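The house rules, second go

I have been rewriting our bench rules all weekend and I'm having a ridiculous amount of fun with it. I know, I know. Some people restore motorbikes.

If you're new around these parts, I run a small tabletop arm in a shared workshop in Bukedport, and most of what it does is pick up packaged food and put it into boxes. The first set of rules went up in January. It was a single sheet, mostly shouting, and half of it was copied from the induction notes at Vurstead, where I used to work with machines big enough to need a fence. Those are good notes! But a fence rule doesn't help much when your arm lives on a table and the most common fault is a squashed bag of chips.

So the new sheet is written for the work we really do, which is soft things. Bags, pouches, mailers, anything that changes shape when you squeeze it. We went through the logs from the Varela project (1,558 picks, every one of them tagged by hand, never again) and wrote a rule wherever the same note kept turning up. There are seven now. I wanted five, and I lost that argument.

The one I'm proudest of is about the cameras. We record from the wrist and from a fixed spot, always both, and nobody gets to mark a pick as good from one view only. With a chip bag in close, the wrist camera gives you lovely detail on creases and crimped seals and precious little about where you are on the table. The fixed one gives you the layout and can't tell you much about what the fingertip is doing. You need the pair.
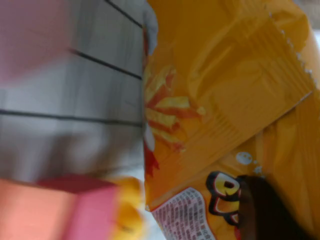
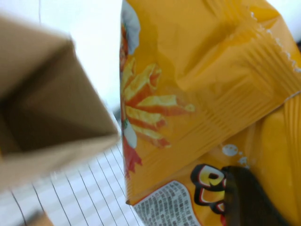
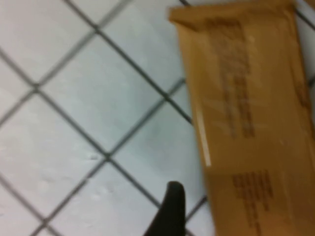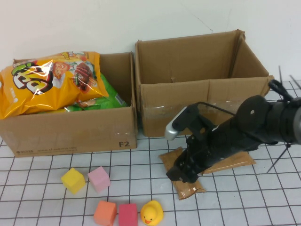 First three from the wrist, last one from the fixed camera.

Posted by the Borkel Bench
Tue 17 October
Filed under: robots, house rules

Right, the rules themselves. I'll go through them in the order they're on the sheet.

1. Walk the bench before you power up. Everything on the table gets a look, including the foam cubes and the duck, and if it isn't part of the run you either log it or take it off. We used to be slack about this. Then we tried comparing two runs and couldn't work out whether the clutter had changed in between, and that was a whole afternoon gone.

2. Label the box, then say the label out loud. F2 is F2 in the log, on the cardboard and in your mouth. "The shallow one" is banned, and so is "the left one", seeing as left depends on which side of the table you're standing.

3. Hands out before the arm moves. This is the rule I would keep if I had to throw out all the others. It's a small arm and it's tempting to reach in and straighten a bag while it's thinking about its next move. Don't! Stop it, straighten the bag, step back, start it again. It costs you a few seconds. Anyone in the room can call a stop and nobody has to justify it afterwards, and we practise this with new people on their first day so it feels normal to yell.

4. Come in slow over anything soft. We drop the speed for the last stretch above a bag or a flat packet and leave it low until the fingers have closed. I was against this one at first because it makes every run longer, and I was wrong. Flat packets especially. There's so little height to play with that a fast approach gives you no time to change your mind, and the tabletop is right there underneath.

5. Mind the cable. Before each session, swing the arm through its whole reach by hand and watch the loop the entire way. If it catches, snags or pulls tight anywhere, fix the routing first. Tape is fine for a test and not fine for a week. (I'm looking at myself here.)

6. Blur gets kept, and blur gets tagged. This caused the most discussion by a mile! Close-up wrist footage smears whenever the arm moves quickly, and there's a strong urge to bin the ugly bits and keep the crisp ones. We keep the lot. If you only save the clean frames you end up with a record of a bench that doesn't exist, and the next person who uses your data gets a nasty surprise. So there's a blur tag, with three settings, and you put it on at the end of the day while you still remember what you were trying to do. Same goes for printing you can't read. If the words on a wrapper are illegible in the footage, the log says illegible. No filling it in from memory.

7. Write down the misses. Drops, pinches, bags that slid off the pile, the time it closed on nothing at all. Whoever is at the keyboard writes a plain sentence, no codes, and it goes in before the next attempt starts.

That's the sheet. It fits on one side of A4 if you're not precious about margins, and a copy lives in a plastic sleeve by the power switch.

A few bits didn't make the cut. I'd love something on lighting, as shiny plastic throws bright streaks straight back at the wrist camera and we're forever fiddling with the overhead lamps, but we haven't settled on anything I would ask another person to follow. Same with how full a box should be. At the moment we stop at up to 7 bags and call it a day, and that number came from someone's gut feeling, probably mine. Overhanging bags are a proper nuisance too: one draped over the front of a box is a different pick from one lying flat inside, and I think they need separate names in the log before they get a rule of their own.

I should say these are bench rules and they don't replace the real safety standards, which you should read if your machine is any bigger or faster than ours. They're dry going in places, but the parts on risk assessment are well worth a slow evening and a pot of tea. I've pinched the structure of our sheet from there, really: what can move, who can be near it, how it stops.

If you've got a sheet for your own bench, please send it over, I'd love to read it. I'm especially keen to hear from anyone handling frozen stuff. We've got a freezer arriving next month and not one rule about condensation.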